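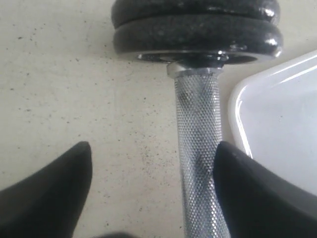

When is the best time to walk the Plaststead loop? Early on a Saturday, before 8, when you'll have the river path mostly to yourself.

I did the whole thing again in June and I'm still happy about it! The new signs start at the Hollis Street lot and take you past the old mill, then up the 327 steps to the overlook (take the bench halfway, I always do). My legs grumbled until Monday. The view was hazy but you could still pick out the water tower over in Skarer – my favorite ugly landmark.

Coming down, stay left at the fork. The right-hand trail is closed until they fix the footbridge, and the detour adds 5 miles. Parking is free if you're out by noon, and the number 19 bus stops right across the road if you'd like to skip the car. I finished with a cinnamon roll at Berard and ate it on the curb – next time I'm buying two.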